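The Utensil Rest Gallery
Setting the table at Nisbet, one piece at a time

Anyone who has eaten with us knows that a knife is never allowed to touch the table. I can't say when this started. My grandmother laid a fork straight on the cloth her whole life and died at a great age with excellent digestion. But Ailsa Kinnear came back from a trip with a box of small white rests, and by November we were a household with opinions. 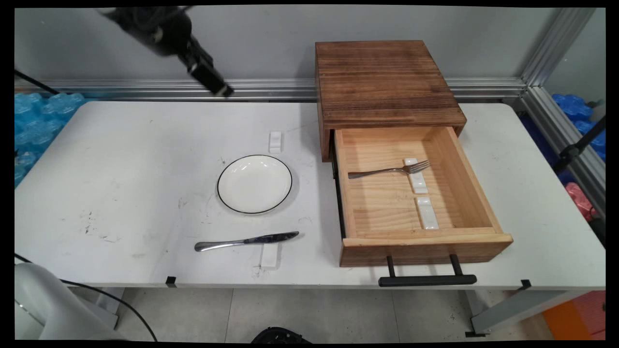

So this page is for the people who keep writing to ask how we lay a place, where the rests live, and whether we're all right. It is mostly about one plate, one knife, one fork and a drawer. If you came for the soup recipes, they're under Irnero in the menu, and I'm told they are very good.

The plate
Round, white, with a thin black line at the rim. Shallow bowl, so it will take a stew if the stew is reasonable. Alasdair Rennie wanted the set with the blue flowers and was outvoted. He still mentions the flowers.

The knife
Silver, plain, a table knife in the old sense, meaning it will cut butter and argue with everything else. It goes in front of the plate with the blade up on its rest. Laid on the diagonal it looks relaxed. Laid dead straight it looks like a hotel, and Isla Moncrieff, who used to work in one, will come along and nudge it crooked.

The rests
White ceramic, rectangular, about the length of a domino. They stack badly and roll under nothing, which I count in their favor. One lives behind the plate until somebody thinks of a use for it. Prasetyo Sinaga has proposed olives, singly.

The cabinet
Dark brown wood, weathered, with a grain on top you could lose an afternoon in. It came from Birkovow with a smell of somebody else's candles. I have oiled it twice and can report that it is now the same color but shinier on my sleeves.

The drawer
Pale pine on the inside, a good deal younger looking than the cabinet around it. The black bar handle is on two short posts and takes a whole hand, so you can open it while carrying a plate. Pull it all the way out when you're setting up. Half-open drawers are how Alasdair got the bruise.

The fork
Kept in the drawer, on a rest of its own, tines to the right. Yes, we rest the fork while it's resting. I've had this conversation with my brother-in-law and I am not having it again here.

The empty rest
Also in the drawer, toward the front. It belongs to the knife, which has a second one out on the table, and I realize how that sounds. Knives have a summer place now.

The table
White, scuffed gray in places, speckled in others, worst on the left. Dirceu Macedo offered to refinish it and quoted me 945 for the job, then looked at it again and quoted me nothing and went home. I've grown fond of the scuffs. They hide under a plate if you choose your plate well.

More from the same cupboard: the Enia teapots, the bread knife question, and napkins (short, bitter). The napkins page has had 2,827 visits, almost all of them, I suspect, from Ailsa. Comments are open until supper.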